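El cajón de las prendas con permiso de residencia

En el número anterior prometí hablar del planchado y llevo desde entonces dándole largas, que es exactamente lo que hago con el planchado. Hablemos entonces de la ropa que no nos ponemos.

Todo empezó con una mudanza a un piso más pequeño en Caltham y una decisión muy adulta: contar las camisetas. Salieron 17 de manga larga. De esas me pongo cuatro, y una de las cuatro solo cuando las otras tres están en la lavadora. El resto vive en el cajón de abajo sin pagar alquiler, con el argumento de que «todavía está bien». Claro que está bien. No ha salido de casa.

Varios lectores me escribieron recomendando el método de la percha al revés: se cuelgan todas las prendas con el gancho mirando hacia fuera y, al cabo de un año, se regala lo que siga igual. Lo probé. A los dos meses le di la vuelta a todas las perchas de una tarde porque me ponía nerviosa verlas así, y ahora consta oficialmente que uso mucho una chaqueta de lino que me queda pequeña.

Lo que sí me funciona es extender la prenda sobre una mesa, a plena luz, y mirarla como si la vendiera otra persona. Colgada, cualquier cosa parece un plan. Extendida se le ven las arrugas, el color que en la tienda era «salvia» y la manga que nunca cayó como debía. Si no pagaría 20 por ella en el mercadillo de Cimora, fuera.

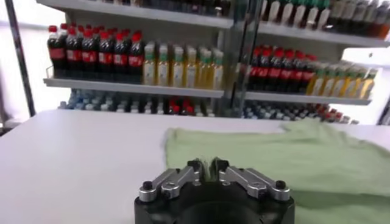
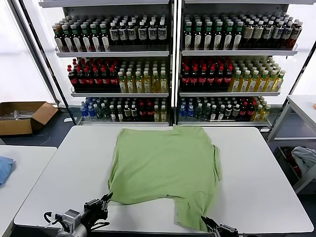 La tela verde claro, sobre la mesa blanca.

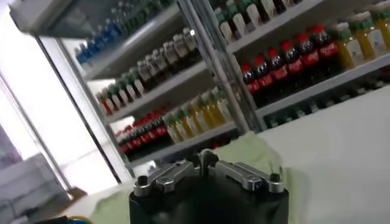

El segundo problema es adónde va lo que sale. El contenedor de mi calle lleva lleno desde mayo, y en la tienda de segunda mano Taker son muy amables, pero me devolvieron media bolsa con una sonrisa que todavía me duele. Los arreglos son otra historia: en Chuang me acortaron unas mangas en lo que tardé en tomarme un café, y esa prenda ha vuelto a la rotación. Acortar las mangas costaba bastante menos que comprarme otra igual y volver a no ponérmela.

También me preguntáis por los trapos. Sí, se pueden hacer trapos. Tengo trapos para limpiar un palacio — y vivo en un piso donde la aspiradora se enchufa una vez y llega a todas partes —, así que esa vía queda cerrada hasta nuevo aviso.

El cajón de abajo ya cierra sin empujar con la rodilla. En el próximo número, los calcetines desparejados. Lo del planchado sigue pendiente.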